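**Written rules for hand-held gripper sessions – what do you keep?**

**rok_nikolovski** – 21/09/2022

I'm redoing our one-page rules for snack sorting demos. The Mirkix draft had 16 rules and people skipped most of them, so I want it shorter. Our kind of table:

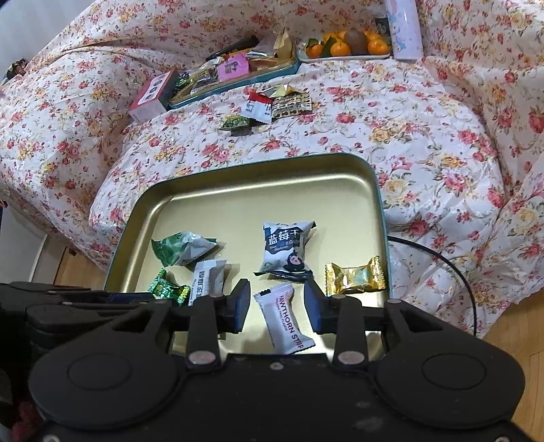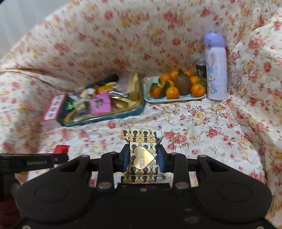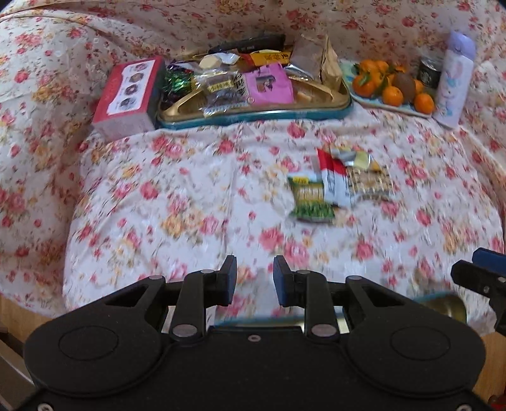 My first rule is one grasp per item, no re-grips, and anything fumbled gets flagged before it's saved. Second is that wrappers stay mixed. The twisted foil candy in the first one and the long hawthorn strip packet need totally different approaches, and I don't want anyone swapping in easy boxes. Thoughts?

**plarko_fan**

Disagree on re-grips! We kept 326 of them at Plarkolico and I'd do it again – flag them, sure, but don't ban them.

**naralen_dee**

> anything fumbled gets flagged

By who, though? If it's the operator, you'll get a different standard every shift. I'd have a second person check 200 clips first.

**rok_nikolovski**

Fair, I'll add the second checker. Still not sold on re-grips, plarko.

**plarko_fan**

Ha, okay. Post the draft when it's up and I'll argue there.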